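The Ferry House

The letter from Jendance came in April, addressed to the ferry keeper, Uldale. It said the crossing would close when the bridge opened, and that the house could be kept or given up. There was a form with two boxes and a line for a signature.

She put it under the sugar bowl and went down to the landing, where a man with a bicycle was ringing the bell.

The ferry was a flat boat on a cable. It held one truck, or three cars if the drivers were patient. She had run it for nine years, and her father had run it before that, and before him a man who drank and was remembered mostly for the time he slept through a wedding party calling from the far bank. The bride had waded. People in Uldale still told it as if they had been there.

The man with the bicycle paid and leaned on the rail.

"You'll miss this," he said.

"I expect so," she said.

It was what everyone had been saying since the pilings went in. She no longer thought about it before she answered.

On the far side he pushed the bicycle up the ramp and went off toward Bellalari. She waited to see if anyone else was coming. The river was high and brown, and a branch came down it with a heron standing on one end. She watched until it went around the bend, then brought the boat home empty.

Her sister called that evening. Her sister lived in Bellalari, over the bakery, and wanted her to come and live there too.

"There's the back bedroom," her sister said. "It gets the sun."

"It gets the ovens."

"You'd be warm, then."

"What would I do there?"

"What does anybody do? You'd get a job. You'd come to supper with people."

She said she would think about it. After she hung up she took out the form and read it again. The first box said Retain Occupancy. The second said Relinquish. She didn't like either word. She put it back under the sugar bowl, where it had already picked up a brown ring from somebody's cup, and the only cup in the house was hers.

The logbook was kept in the shed by the landing. Her father had started it because the county asked him to, and had gone on with it after the county stopped asking. Each line had the date, the load and the weather. He wrote small and never wasted a page. In his last winter the writing got large, and then there was a gap of 11 days, and then her own writing began. She had written "Two cars, rain" the morning after the funeral. She remembered the cars. One of them had been full of lilies going back to the shop.

She had thought of throwing the book in the river on the last day. It seemed like the kind of thing a person might do. But then it would be wet, and some boy would fish it out downstream and bring it back to her, and she would have to thank him.

The second week of the month was slow. She painted the rail, though there was no sense in it. She fixed the bell. A woman came across with 3 goats in a trailer, and one of them ate the corner of the tide table. A truck driver on his way to the plant at Vũ told her he would save 80 minutes a day once the bridge was open.

"What will you do with them?" she asked.

He thought about it for most of the crossing.

"Sleep," he said.

On Sunday she rode over to Bellalari for lunch. Her sister had made too much, as usual, and had invited a neighbor from the plant, a quiet man with a mustache who passed the potatoes before anyone asked. He had worked there since he left school. He talked about it a little when her sister pushed him to, and then he asked about the ferry, how the cable was greased, and how often, and what she did when the river iced.
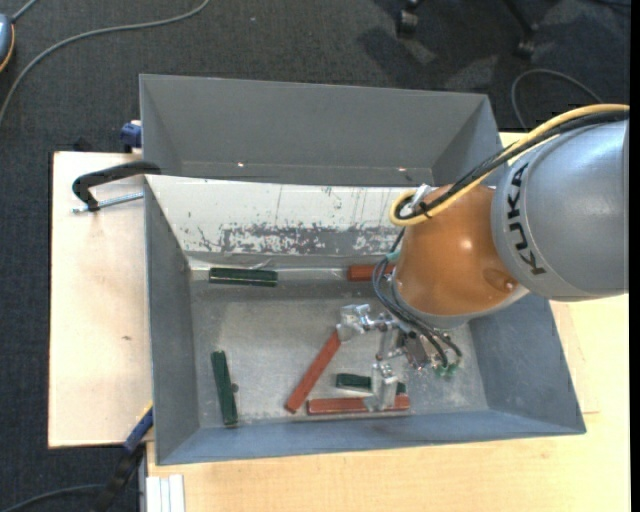 "You break it with a pole," she said. "Early, before it gets thick. If you leave it till noon you're in trouble."

"And if it's thick already?"

"Then people stay home."

He nodded as though this was a good arrangement.

Her sister looked from one of them to the other and went to get the pie. It was rhubarb, and sour, and they all had seconds. Afterward he walked her down to the landing, and she showed him the winch and the greasing can and, because he asked, the logbook. He turned the pages by their corners. He stopped where the writing changed.

"This is you," he said.

"Yes."

He did not say anything else about it. He closed the book and put it back on its shelf, the right way up, and rang the bell once to hear it. Then he went back across with her and came back again, since the boat had to be brought over for a car anyway. He paid for both trips. She told him not to, and he left the coins on the rail.

That night she took the form out from under the sugar bowl. She checked the first box and signed her name on the line. Then she called her sister and told her to keep the back bedroom free on Saturdays -- she would come for supper when the bridge was open, and it might be late before she wanted to walk home.

"You'd walk?" her sister said. "Over the bridge?"

"How else would I get there?"

There was some noise on the line, a pan being put down.

"Bring the book," her sister said. "I haven't seen his writing in years."

In the morning there was fog, and a car was already waiting on the other side with its lights on. She wrote it down before she went to get it.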